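La maleta pequeña
por Ngọc Phùng

Cuando llegué a Etomcombe traía una maleta de 43 litros y la idea de quedarme hasta junio. De esto hace ya 4 años. Mi casera, la señora Tôn, miró la maleta en el pasillo y me preguntó cuándo llegaba el resto. No había resto.

Desde entonces viajo cada mes a Ketidcombe por trabajo, siempre en el tren de las seis de la mañana, y he aprendido a preparar el equipaje en 30 minutos. Mis compañeros de vagón llevan bolsas enormes para dos noches. Yo también lo hacía. Llevaba tres libros y volvía con los tres sin abrir. Llevaba zapatos elegantes para una cena que casi siempre se cancelaba, y un paraguas que pesaba más que el abrigo. 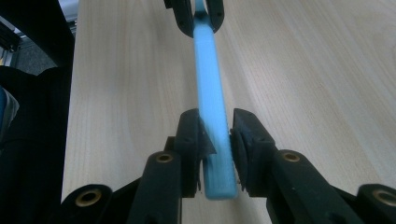
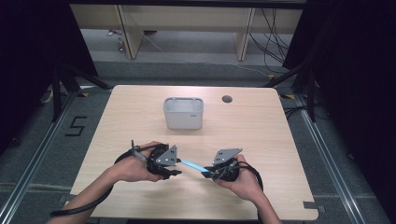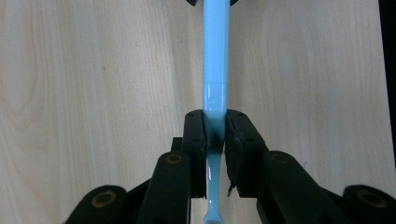

Viajar con poco es, sobre todo, una cuestión de decidir antes. La ropa se decide la noche anterior, encima de la cama, y después se devuelve la mitad al armario. Con las cosas del baño soy más estricta todavía: un jabón, un peine, un frasco de crema de 100 mililitros que me dura toda la temporada. El cepillo de dientes es lo único que no acepto reducir. Probé los plegables y me parecieron incómodos, así que llevo uno normal, de plástico azul claro como el de la última fotografía, con el mango ancho y rayado que no resbala entre los dedos. Lo guardo en un estuche de tela que cosí yo misma, bastante torcido.

La maleta es una Dureck de segunda mano y tiene una rueda que hace ruido en las calles de piedra. En el hotel de Ketidcombe el recepcionista me oye llegar desde la esquina y ya tiene la llave en el mostrador. La señora Tôn dice que debería comprar otra, más grande, para traerle las galletas de almendra que venden junto a la estación. Hasta ahora se las he traído en los bolsillos del abrigo.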